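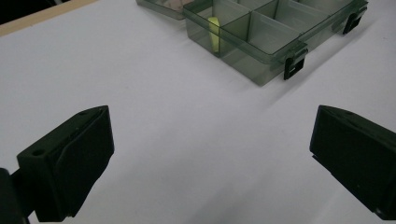
Pilamholm 4, urne transparente pour scrutins universitaires et associatifs

Accueil > Matériel électoral > Urnes > Série Pilamholm

Référence : PLM-4
Fabricant : Nadar, établissement de Rusimholm
Disponibilité : sur commande

Présentation

L'urne Pilamholm 4 est destinée aux établissements d'enseignement supérieur, aux bibliothèques, aux mutuelles et aux associations qui organisent des scrutins sur bulletin papier. Elle convient aux élections des conseils, aux consultations internes et aux votes tenus au cours d'une assemblée générale. Sa cuve transparente permet aux électeurs et aux scrutateurs de constater qu'elle est vide à l'ouverture du bureau de vote.

Le modèle a été mis au point sous la direction de Přemysl Ďurica, responsable des études chez Nadar, à partir des demandes recueillies auprès des services électoraux de l'université de Femenstead. Il remplace la Pilamholm 3, retirée du catalogue le 25/04/2021. Les pièces détachées de l'ancien modèle restent fournies dans la limite des stocks.

Caractéristiques techniques

Capacité : jusqu'à 500 bulletins sous enveloppe
Hauteur hors tout : 37 cm
Cuve : polycarbonate incolore, parois collées
Couvercle : articulé, avec fente à obturateur manuel
Fermeture : deux serrures à clés différentes
Compteur : mécanique, quatre chiffres, remise à zéro par clé
Scellés : deux points de passage pour scellés numérotés

Fonctionnement

L'obturateur demeure fermé entre deux votes. Le membre du bureau l'ouvre au moyen du levier latéral après vérification de l'identité de l'électeur, et chaque ouverture fait avancer le compteur d'une unité. Le chiffre affiché à la clôture est reporté au procès-verbal avant l'ouverture des serrures. Tout écart avec le nombre d'émargements doit y être mentionné.

Les deux clés sont remises à des personnes distinctes, selon les modalités prévues par le règlement électoral de l'établissement. Nadar ne conserve aucun double. En cas de perte, le barillet est remplacé aux frais de l'acquéreur.

Contenu de la livraison

Une urne avec couvercle monté
Deux jeux de clés
Une clé de remise à zéro
Une pochette de scellés numérotés
Une notice en français et en anglais
Un modèle de procès-verbal de dépouillement

Options

Housse de transport matelassée
Plaque gravée au nom de l'établissement
Séparateur intérieur pour double scrutin (réduit la capacité de moitié)

Location

Les établissements qui n'organisent qu'un scrutin par an peuvent recourir à la location. Les demandes portant sur les élections de rentrée doivent parvenir au service commercial avant la fin du mois de septembre. Le parc locatif, entreposé à Rusimholm, compte 3 756 urnes de la série Pilamholm. Le transport aller est compris dans le tarif ; le retour est à la charge du locataire.

Entretien

Nettoyer la cuve à l'eau savonneuse avec un chiffon doux. Ne pas employer d'alcool ni de solvant. Les serrures ne doivent pas être huilées.

Garantie et service après-vente

La garantie couvre les défauts de fabrication de la cuve, des serrures et du compteur. Elle ne s'étend pas aux rayures d'usage ni aux dommages résultant d'une ouverture forcée. Les demandes de devis et les réclamations sont à adresser à Mohandas Pillai, service des collectivités, en précisant la référence PLM-4 et le numéro de série gravé sous la cuve.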